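Linen Folding Room – Walk-Through Safety Checklist with Comments
Baird Hall, ground floor
Checklist version: Firstead Laundry and Linen Share, revised after the July round
Walk-through date: Aug 21, 2024

Result key: OK = fine as found. FIX = needs doing before the next folding session. WATCH = fine for now, look again next round.

General comment
What a good room this is to inspect! The linen share sent out 1,063 folded pieces from Baird Hall in July, blankets and towels mostly, and the place still feels cheerful and well run. Most of the items below are small. The cords are the big one, same as last time, and I've written more under that heading than anywhere else.

1. Entry and exits

1.1 Main door opens fully, nothing stored behind it – OK
1.2 Side door unlocked from the inside during sessions – OK
Comment: The new push bar is terrific. One-handed, even with an armful of towels.
1.3 Exit signs lit – OK
1.4 Path from folding tables to main door at least a metre wide – WATCH
Comment: Wide enough with the chairs pushed in. A chair left out at the end of a table narrows it quickly.

2. Floor

2.1 Surface sound, no lifted edges or cracks – OK
2.2 Surface not slippery – WATCH
Comment: It's a dark grey glossy floor and it looks lovely, but the shine makes a small spill hard to spot. Please wipe first and ask questions later. The Lekeck floor cleaner in the cupboard is the right one, so no polish on top of it, please.
2.3 Closed shoes worn by everyone folding – OK
2.4 Floor-folding area marked – FIX
Comment: I'm all for folding the big pieces on the floor. You get a much flatter result with a blanket than you ever do on a narrow table, and the corners come together beautifully. It does mean a person bent over with their eyes on the fabric while others walk by. A strip of coloured tape would sort it out. Four corners would even be enough, if the tape is running low.
2.5 Clean sheet or mat available for pieces going straight to customers – WATCH
Comment: There's one mat. Two would be better on busy days.

3. Cords and power

3.1 Power strips in good condition, no cracks or scorch marks – OK
Comment: All tested and tagged.
3.2 No strip plugged into another strip – OK
3.3 Cords clear of the folding area and walkways – FIX
Comment: Black cables run across the floor near where pieces are being folded, and there's a tangle of white cords leading to the power strip. Black on dark grey is very hard to see, especially over the top of a stack of blankets. Run them along the wall where they'll reach, and use the rubber cord cover where they won't. The cover is in the Comden storeroom, second shelf, still rolled up from the spring fair. 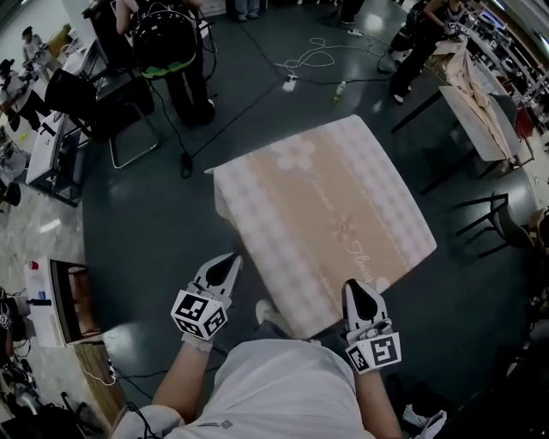
3.4 Spare cord length coiled and tied – FIX
Comment: Hook-and-loop ties, please, and no twist ties. A 400 mm tie goes around a bundle with plenty left over. Start with the white cords.
3.5 Drinks and bottles kept off the floor near power – FIX
Comment: A small plastic bottle was standing near the strip. Easy one! The shelf by the sink has loads of room for bottles and mugs.

4. Tables and chairs

4.1 Tables stable, legs locked – OK
Comment: I leaned on every one of them and not a wobble.
4.2 Table tops clean and free of snags – OK
Comment: The white tops are a treat for checking stains, you see everything against them.
4.3 Fabric not trailing from tables into a walkway – WATCH
Comment: Larger pieces hang over the edge while they're being spread out, and that's normal. Just work from the side away from the traffic, and gather the loose end up before you step away.
4.4 Chairs pushed in when not used – WATCH
Comment: See 1.4. The black ones disappear against this floor in the late afternoon.

5. Lifting, bending and pace

5.1 Stacks kept below chest height when carried – OK
5.2 Folders swapping between floor and table work – WATCH
Comment: Knees and lower backs will thank you for it. Change over every half hour if you can, and use the kneeling pads. They're surprisingly comfy.
5.3 Leaning over tables – WATCH
Comment: If you have to stretch to reach the far corner of a sheet, walk around to it. There's space on most sides, and it's quicker than refolding a crooked one.

6. First aid and fire

6.1 First aid kit complete, nothing expired – OK
6.2 Extinguisher charged and reachable – OK
6.3 Shelved linen at least half a metre below ceiling lights – FIX
Comment: The top shelf has crept up again. The shelving is rated for up to 57 kg a bay, so weight isn't the trouble, only the height of the pile.

Follow-up before the next session
Tape for the floor-folding area (2.4)
Cord cover down, cords moved to the wall (3.3)
Ties on all spare cord (3.4)
Bottles to the shelf (3.5)
Top shelf lowered (6.3)

Tick these off on the sheet by the door and drop it in the Firstead tray. I'm really looking forward to the next round here, and I'll bring the second mat with me.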